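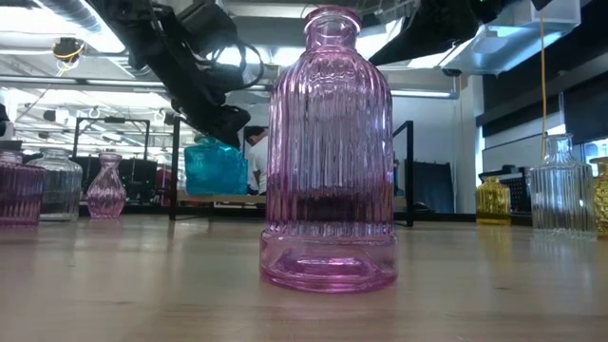 What is in the Orodari logs?
1590 hand-typed log entries from 168 passages on cruising sailboats, with wind, sail plan, engine use and a free text remark for each.

Orodari passage logs, README

Quick notes so people stop emailing me. Will tidy later. Last touched in November.

What it is

Paper logbooks from two boats, Torora and Coltaritz, typed up into one CSV. Both are cruising boats, family crews, coastal sailing mostly. No racing. No delivery trips either, those are in a seperate book that I don't have.

Each row is one log entry. An entry is whatever the person on watch felt like writing down, so the gaps between them are uneven. Some watches wrote every hour. Some wrote at departure and again at the dock. Don't resample to hourly and then complain.

Files

entries.csv - the main thing, one row per log entry
passages.csv - one row per passage, start harbor, end harbor, boat, skipper initials
harbors.csv - 25 harbors, with the spelling we settled on
remarks_raw.txt - remarks before cleanup, spelling as written

Join entries to passages on passage_id. Join passages to harbors on harbor_code. There used to be a fourth table for fuel. Gone, the numbers were junk.

Columns in entries.csv

passage_id
entry_no - order within the passage, starts at 1
clock - local boat time, 24 hour, as written
wind_dir - compass point, 16 points, text
wind_bf - Beaufort, whole number. Guessed by eye on Torora, read off the instrument on Coltaritz and converted. Not the same thing! Keep the boats apart if wind matters to you
sails - short codes, see further down
engine - 0 or 1, blank = not written down. Blank is not zero
log_nm - trip log in nautical miles, resets at departure
baro - hPa, Coltaritz only
remark - free text, cleaned

Sail codes

M full main
M1, M2 main with first or second reef
G genoa
Gp genoa partly rolled
J jib
S spinnaker, hardly ever
0 no sail up

Combined with a plus, so M1+Gp. Order doesn't matter but I tried to keep main first.

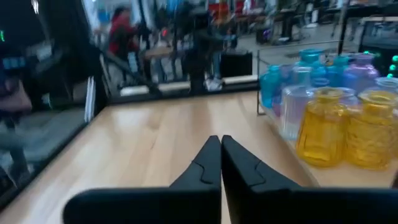 Gripper closed or nearly closed over the wood tabletop.

How it got typed

Kauko Vuorinen typed Torora, I did Coltaritz. Pirjo Suominen went over both against the paper and fixed what she could read. Where two of us read a word differently the remark has [?] after it. 51 entries have at least one [?]. Leave them in unless you've seen the books.

Teemu Vuorinen's handwriting is its own problem. His 1 and 7 look the same, so log_nm on his watches can jump up and then back down. Pirjo caught the big ones. Small ones are probably still there.

Known problems

Trip log on Torora under-reads when the paddle wheel is fouled. Late summer passages are worst. No correction applied.

Boat time vs. summer time. Torora stayed on winter time for one whole season, Kauko says he forgot. Those passages have tz_flag = 1 in passages.csv. Didn't shift the clock values.

Reefs on Coltaritz are underlogged. Reef went in, everybody busy, no one wrote it until the next entry or at all. If the wind goes from 4 to 6 and sails still says M+G, don't believe it.

Passages across midnight: entry_no is right, clock wraps. Sort by entry_no, not by clock.

Harbor names. Same place had three spellings in the Torora book. Old ones only survive in remarks_raw.txt.

What it's ok for

Looking at how family crews really change sail. Teaching joins and messy text. Working out how much of a cruise gets done under engine (more than anyone admits).

What it's not ok for

Navigation. Weather history. Comparing the two boats' speed, please don't, different hulls, different logs, different crews and I have had this argument at dinner.

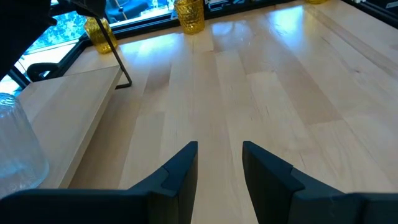

Gripper open, nothing held.

Privacy

Guest names taken out of the remarks and replaced with GUEST. Skipper initials kept, the skippers said fine. Phone numbers of harbor offices removed. If you find one I missed tell Pirjo.

Changes

v3 - tz_flag added, harbor codes redone, fuel table dropped
v2 - Pirjo's corrections in. baro was in the wrong colum for two passages, fixed
v1 - first upload, don't use it

If your passage_ids start with R you have v1. The R was for Räsänen, the yard where Torora wintered, made sense at the time.

To do

- the missing pages from the Coltaritz spring book, Eero Sjöberg may have them
- wind_bf source as its own column
- scan a few pages so people can check the readings
- ask about the delivery book again

Use and credit

Free to use for anything non-commercial. Credit "Orodari passage logs" plus the version number. Corrections welcome, send passage_id and entry_no or I can't find the row.

Aleksi Mustonen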